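Best way to sort little packets into bins?

Posted by Julel

I have a giant bag of single-serve packets and I'm finally sorting them on the big wood table. I love how it's coming along, but should every kind get its own bin?

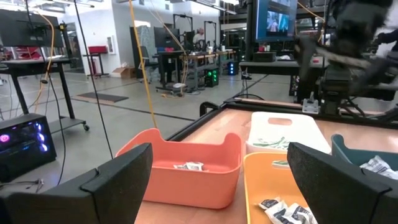

One color per kind, more or less

Trullano

Yes, do it! Colored bins are the best – I can find things half asleep.

Hauwa Briggs

Wipe out your bins first and let them dry.

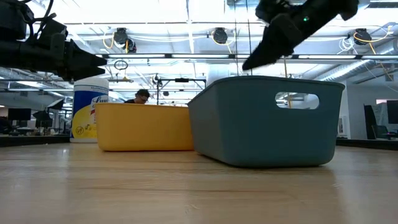 Bin height matters as much as color. I use shallow trays for anything I grab daily and save deep ones for refills. Your slate-blue bin with the oval handle would be great for refills, so put the overflow there!

Keep bars separate from packets too.

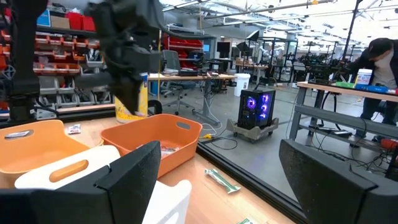 Wrapped bar still waiting for a bin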